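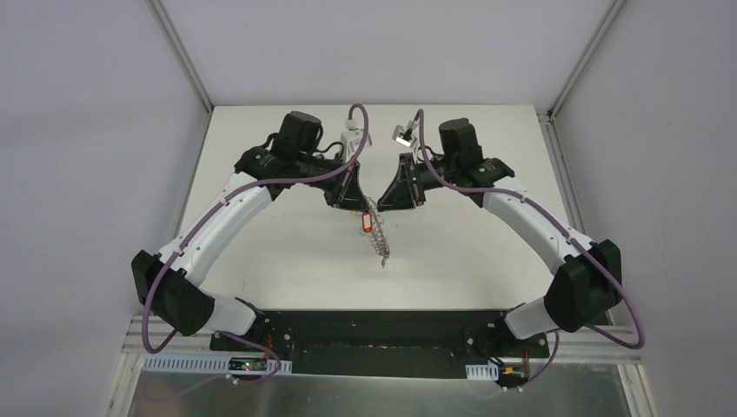
Page last changed: September, by Facundo Quezada

Chapter 17
Who Gets to Be the Monster?

Open any big fantasy series and you meet a whole crowd of made-up peoples before page 20. Where do they come from? Writers borrow! They borrow accents, hats, foods, jobs and old jokes, and sometimes they borrow an insult without noticing it.

In this chapter we read the first Kevdale novel alongside its film version. The swamp folk of Dimside speak in broken sentences and steal children, a tale told about real traveling peoples for centuries. The film keeps the theft but gives the swamp folk a queen, Liang, and some of the best lines (wait until you get to the bridge speech). Did that fix the problem, or move it? Readers still argue, and I love reading those arguments.

Before you start, write down three things you expect a villain to look like. Keep the list for Section 2.

Comments

Yavuz Ekinci: My class fought over the bridge speech for a full hour. Great chapter.

prirkotance_fan: Is the list graded?

Facundo Quezada: No, just bring it along!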